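Brinau Swap Shelf: Questions We Get a Lot

How does the swap shelf work?
You bring something useful you no longer need, you take something you'll enjoy, and that's really all there is to it! It doesn't have to be an even trade. If you come empty-handed this time, please take something anyway and think of us when you next clear out a closet.

What can I bring?
Craft supplies, kitchen things, toys, books, small storage pieces, that sort of thing (clean and in working order, please). We can't take car seats, medicine or opened food. 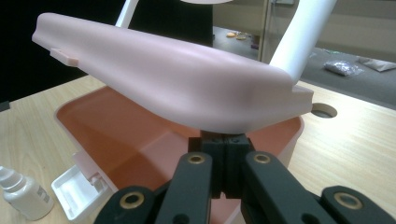 Mitiku Birhane asks whether he can drop things off after hours. I'm sorry, Mitiku, but please don't leave bags by the door, as the rain gets to them before we do. Ring 219 at the Nigatu Street entrance any time before 6 and one of us will come down.

Can I reserve something?
We'll hold an item until closing if you call ahead. After that it goes back out, with our apologies.

My donation has a lid or loose parts. Anything special?
Tape small parts together in a bag and put your box inside a bigger one if it won't stay shut. Puzzles are welcome even with a piece gone, so long as you say so on the label.

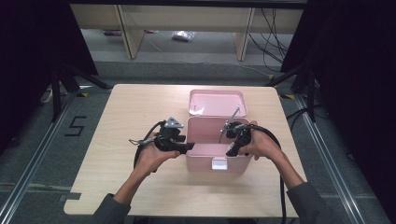 Tsion Gebremichael
Swap Shelf Coordinator

Do you take furniture?
Only what one person can carry up the stairs, I'm afraid. For anything larger, try the folks at Zukance, who have a ground-floor room and a much better cart than ours.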